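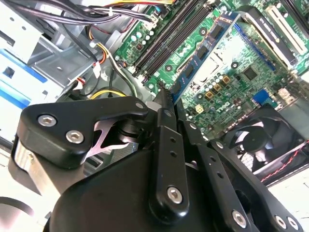
Computer Recycling at Varelstead Library: Frequently Asked Questions

Which items are accepted?
Desktop computers, laptops, keyboards and cables. Printers and televisions should be taken to the county site on Gallardo Road.

When may items be dropped off?
Items are received at the Cakdale Street entrance between 1000 and 1630 hours on any day the library is open.

Is there a charge?
Residents may bring up to 2 items per visit free of charge. Businesses must contact the office before delivery.

Will my files be erased?
Owners are asked to back up and erase their files before drop-off. Drives left in a computer are removed and shredded - they cannot be returned.

Can I receive a receipt?
Yes. Please request one at the desk when you hand over your items. Receipts do not state a value.

Whom should I contact with other questions?
Please write to Nuala Corrigan, Public Services, Room 621, Varelstead Library.

Page last reviewed 5 October 2026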